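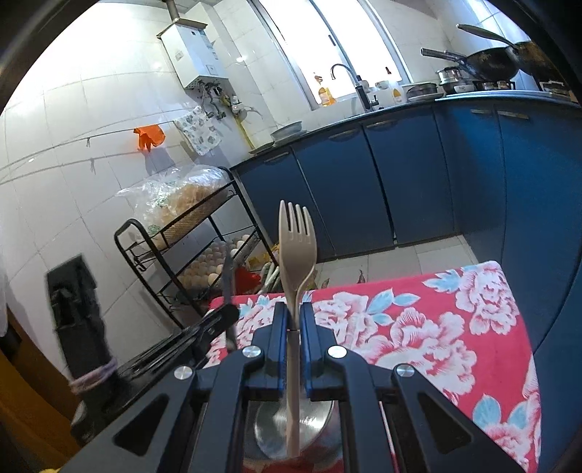
Fig. 1. Fork and steel bowl, with a peony-print cloth to the right.

Unit 8: Hospitality in the Parables
Instructor: Murray Beaudoin

Read Luke 14 before class, all of it, including the part where Jesus tells the guests where to sit. Most of us would not have invited him back.

Notice who turns down the banquet. One man has bought a field and must go look at it, which suggests an unusual way of buying fields. Another has oxen. The third has a wife and doesn't even say sorry.

Judite Bragança's essay on the Vachon parish suppers is on reserve. It runs 1,250 words, so "I ran out of time" will be heard with interest. 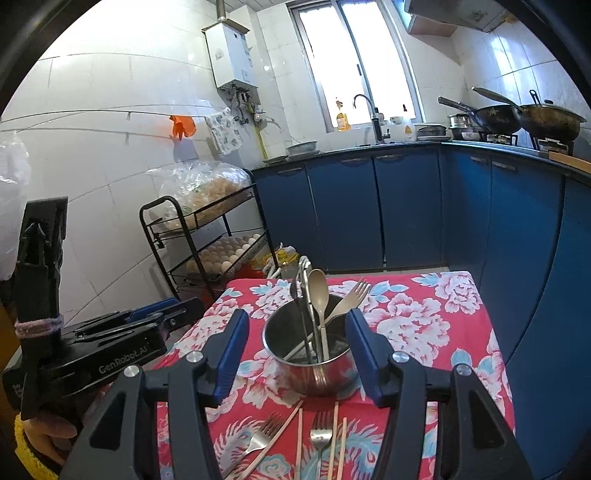

For Discussion

Who is missing from the table at your own church? Bring one page. Verse 12 is harder than it looks.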